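Toton Folding Umbrella Repair Scheme Opens Its Doors to Eight More Towns

For immediate release – October

Koubek, the family umbrella maker based in Toton, is delighted to announce that its much-loved repair scheme will be opened up to customers in eight more towns this autumn, just in time for the wettest and windiest part of the year. From the end of October, anyone with a broken umbrella will be able to hand it in at a local drop-off shop and collect it again, mended and ready for the rain, up to 2 weeks later.

The scheme began three winters ago as a small bench at the back of the Toton shop, where customers could wait with a cup of tea while a bent rib was straightened or a loose handle glued back on. It was only ever meant to run until the spring, but people kept coming, and they brought their neighbours' umbrellas with them, and before long the bench had grown into a proper workroom with its own front door. In the past year alone the team has mended 2,947 umbrellas, from tiny handbag folders to the great big golf ones that never quite fit in the car.

Many of those umbrellas had been in the family for a long time, and the workroom has become very fond of the stories that arrive with them. One had been carried at three generations of weddings. Another had spent the best part of a decade in a lost property cupboard before it found its way home again, and it left the workroom with a new spring and a new strap.
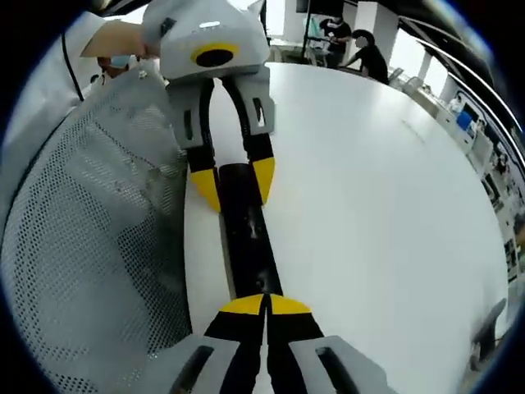 The new drop-off points will be run together with Nasov, the chain of shoe and key repair shops, whose staff already know a thing or two about giving well-worn belongings a second life. Umbrellas left at a Nasov counter before noon will travel to Toton the same afternoon, and each one will carry a paper tag so that its owner can ring up and ask how it is getting on. Customers are very welcome to do so, and the workroom rather enjoys the calls.

Simple jobs, such as a new tip or a few stitches along a seam, will still be done free of charge for anyone who calls in at Toton in person. Larger repairs will be priced before any work begins, and there will be no charge at all if the customer decides to leave things as they are. Umbrellas of every make are accepted, whatever their age, and the team will always do its best to match the colour of a replacement panel – although a perfect match for a faded tartan may take a little patience.

Spare parts for the wider scheme will come from Bolitz, which has supplied Koubek with ribs, springs and runners for many years. It has agreed to keep 63 of the most commonly needed parts in stock all year round, including several for folding models that are no longer made.

To celebrate the opening, the first 599 customers to use one of the new drop-off points will receive a waxed cotton umbrella sleeve, sewn in Toton from fabric left over from the summer range. There is no need to book or to bring a receipt.

A full list of drop-off points and opening hours is available at the Toton shop and at all Nasov counters.

Ends

Notes to editors

Koubek makes and repairs umbrellas in Toton. The shop and workroom are open to visitors from 9.30am, and members of the press are warmly invited to call in, with or without an umbrella in need of mending. Please contact the Koubek press desk to arrange a visit or to ask for further details of the scheme.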